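Back to sewing, then

April 7, 2022

So I've started dressmaking again! I gave up in October after the great trouser disaster (two left legs, no fly, don't ask) and I swore I was done. Then Darius passed on a bag of old patterns from his mum's loft and that was that, I was hooked all over again.

First up is a plain summer shirt with 4 buttons and a collar I'm already dreading. I got the cotton from the little shop in Cavgate, and it creases if you so much as look at it. I've washed it twice now and it shrank a fair bit the first time, so I'm very glad I didn't cut straight in like I usually do.

The collar can wait till the weekend. I'm doing the sleeves first - I know, wrong order, but I like sleeves and I need a bit of cheering up before the hard part. If anyone has a good trick for getting collar points sharp, please leave it in the comments!

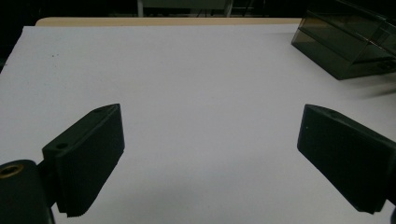

Oh, and Sebastian has already asked for one in green, so I'd better not mess this up.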